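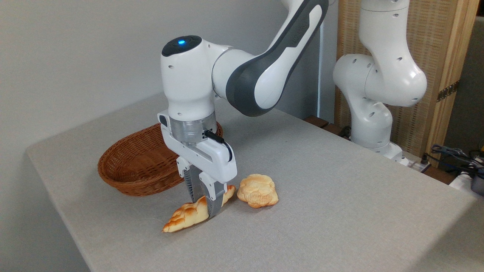
Part-baked baguettes going rock hard by teatime

4 min read

We use cookies to remember your settings. Carry on browsing if you're happy with that.

Posted by Wanpen Onsri

Hi all. Hoping someone can put me right. I do the food for a lunch club at Odwood, 41 people most weeks, soup and bread and a pudding. Been buying part-baked baguettes from Chuensuk wholesale because they keep for ages in the cupboard and I can do them the same morning.

Trouble is they're lovely at eleven and by half one you could knock a nail in with them. Some of our lot have dentures and they just leave it on the side of the plate, which is a waste and a bit sad to see.

What I do now – oven at 200, straight on the shelf, twelve minutes or so till they're a decent colour. Then into a big plastic box with the lid on so they stay warm. Tried leaving the lid off, worse. Tried wrapping in a tea towel, bit better but the crust goes leathery and then they complain about that insted.

Oven is an old Dreloreo, fan only, can't turn the fan off. Don't know if that matters.

Is it me, the bread or the oven? Don't really want to switch to sliced white, they get that at home. Budget is tight too so no fancy bakery suggestions please, I've looked.

Preben Baldursdóttir

Bit of all three I think, but mostly the fan.

Part-baked is already cooked through, all you're doing is colouring the crust and warming the middle. A fan oven at 200 is more like 220 in an ordinary one so you're drying them right out. Drop to 180. Eight minutes, then look. Take them out paler than you think, they carry on a bit.

Run each one under the cold tap first, quick in and out, shake it off. Sounds daft. Makes a big difference. Or a roasting tin of boiling water on the bottom of the oven if you can't face wetting that many loaves one at a time – mind your face when you open the door.

The box. Don't put them in hot with the lid on. Steam comes out of the middle, goes into the crust, crust goes soft, then it all dries out again and you get leather. Wire rack for ten minutes then a paper bag or a clean tea towel, loose, folded over the top.

But the real answer is do them in batches. Thin loaves stale fast whatever you do, there's hardly any middle to them. I used to cook for a walking group, up to 65 on a good day, and I'd put half in when people were sitting down and the rest when the first bowls went out. Bit of a faff with one oven if your pudding's in there too. We did cold puddings in the end, trifle mostly.

Don't cut them till the last minute either. And never the fridge, it goes stale quicker in there than on the side.

Leftovers – slice and freeze the same day, then toast from frozen. Or bread and butter pudding, you'd need to soak it a good hour first.

ziteck_fan

Just buy soft rolls. Ziteck do a tray of 50 and theyre fine for days. My nan's club has them, everyone happy. No oven needed.

Wanpen Onsri

Thanks both. Did the tap thing and 180 for eight minutes, Preben, and had to give them one more minute but what a difference. Still soft inside when we were clearing up. Haven't managed batches yet, crumble was in the way, so will have a think about that for May when we go over to cold puddings anyway.

Rolls are a good shout for the weeks I'm on my own, will ask what they cost. Does anyone know if they freeze?

Preben Baldursdóttir

They do, three months no problem. Split them before you freeze them or you'll be sawing away at them on the morning. Take them out the night before, leave them in the bag.

Get our best kitchen threads by email once a month. Enter your address to sign up. Unsubscribe at any time.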